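## Section 4. Preparing the Table Before Use of the Toaster Oven

This section applies to all shared kitchens operated by Kuvden. It replaces the instructions issued with the previous oven and is to be read together with the cleaning schedule in Section 8.

### 4.1 Electrical supply

The toaster oven is rated at 1390 watts. The wall circuit at each table is rated at 3000 watts and also serves the kettle.

1. Confirm that both control knobs are in the off position.
2. Plug the oven directly into the wall outlet. Extension cords and power strips are not permitted.
3. Leave the kettle unplugged while the oven is heating.

**Caution:** The glass window and the metal housing become hot in use. Keep cloths, paper and plastic items away from the oven until it has cooled.

### 4.2 Placing the oven

1. Set the oven at one side of the table, on the bare tabletop.
2. Turn the front so that the knobs can be reached without leaning across other items.
3. Leave a gap of at least 4 inches behind the oven and on both sides.
4. Check that the door opens fully and does not touch any dishes.

### 4.3 Dishes and cups

1. Stand the dish rack at the side of the table opposite the oven.
2. Return washed plastic cups to the rack. They may be laid on their sides if the rack is in use for other items.
3. Place one plate on the table for each person to be served, with the bowl resting on it.
4. Inspect each bowl for chips or cracks. Damaged bowls are to be reported to Stella Nyaga and taken out of use.

**Note:** The plastic cups and bowls supplied by Drorkum are not suitable for the oven. Use only the metal tray provided with the appliance.

### 4.4 Eggs

1. Take the carton from the refrigerator when all other items are in place.
2. Set it on the table beside the dish rack, on the side away from the oven, and open the lid completely so that it lies flat.
3. Check each egg for cracks. Discard any egg that is cracked or leaking.
4. Break eggs one at a time into the bowl. Do not break them over the carton.
5. Close the carton and return it to the refrigerator as soon as the required eggs have been removed. A partly filled carton may be kept; do not combine eggs from cartons with different dates.

**Caution:** Wash hands with soap after handling raw eggs and before touching the oven knobs, the cups or the rack.

### 4.5 Final check

Before switching on the oven, the person in charge of the session shall confirm that the gaps in 4.2 have been kept and that no plastic item stands next to the housing. Questions about the layout of a table should be addressed to Virgilio Castillo. The arrangement given in this section is the same for left-handed and right-handed users. 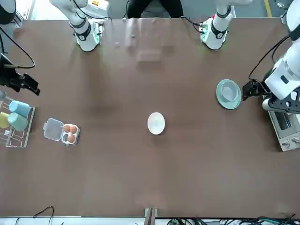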